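October. Bus to Nadton leaves at six in the morning and we are ten hangers short.

The rule sheet says 123 demonstrations. Hanger goes up on the rack, hanger comes off the rack, every one done by hand with the grippers, and then the model gets to learn from them overnight. We have 113. We had more but a whole folder went in the trash last night and I am the one who put it there.

So. Hangers.

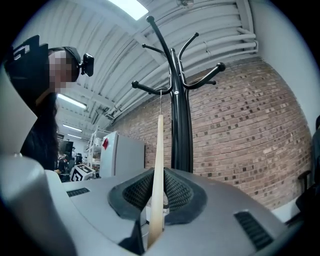
Team Cladimum was my idea, the name at least. It sounded like a metal. The captain said it sounded like a rash, and then wrote it on the entry form anyway, in pen, before I could lose my nerve. I think about that a lot. I was thinking about it when I should have been calling out the numbers, standing over by the little white fridge with the red thing stuck on the front, watching the captain line up on the coat rack again. Black hook, skinny wire, brick behind. Grip tight. Breathe. Let go.

"Number," the captain said.

"What?"

"What number was that."

I looked at my sheet. I had drawn a bus.

"One fourteen," I said. Pretty sure.

It was already getting late. The building closes at nine and the guy from the front desk had been up once to jingle his keys at us. Forty minutes, he said, maybe less if his soup got cold.

One fifteen was good. One sixteen hit the floor and didn't count. One sixteen again.

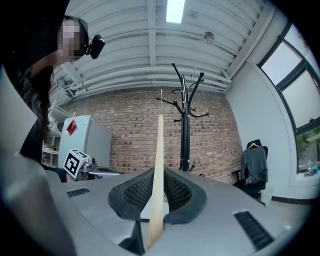
I still hadn't said it out loud. About the folder. Everybody figured the laptop did it, because the laptop does things, and I let them figure. I even gave it a little slap in front of people. That poor laptop.

Brilville High has gone to Nadton three years in a row and come home with nothing but the lunch bags. Last year our arm folded one towel and then would not let go of it. They had to carry it off the stage like that, towel and all. The captain walked behind holding the cord. Didn't cry until the parking lot, and then only sort of.

And this year I clean up the drive to "make room."

One seventeen. One eighteen. My hand was sweating on the pencil.

"You're quiet," the captain said, not looking up.

"Counting."

"You're really not."

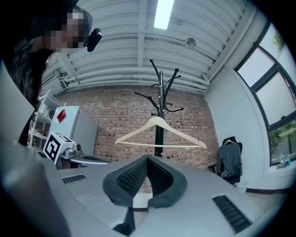

One nineteen took four tries. The wire kept kissing the ball on the end of the hook and sliding away. Then in. Then one twenty, quick, like nothing. One twenty-one. Keys on the stairs.

"It was me," I said.

Click of the fingers closing.

"The folder. It wasn't the laptop. I thought they were doubles."

The captain didn't stop. Lifted the hanger, turned it a bit, set it down on the hook so soft I didnt hear it touch.

"I know," the captain said. "There's a log. It has your name on it, like nine times."

"You knew all day?"

"I knew at breakfast. Number."

"One twenty-two."

"So stop talking and watch the left one, I keep drifting."

The keys got to our door. I put my foot against it.

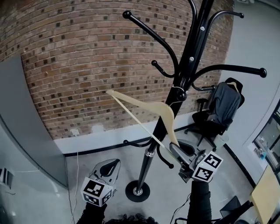

*One twenty-three. Left hand open, right hand on the corner.*

"Time," said the guy on the other side. "Come on, kids. Soup."

"One second," I yelled, with my whole leg on teh door, and the captain said don't you dare write that down until it's hanging.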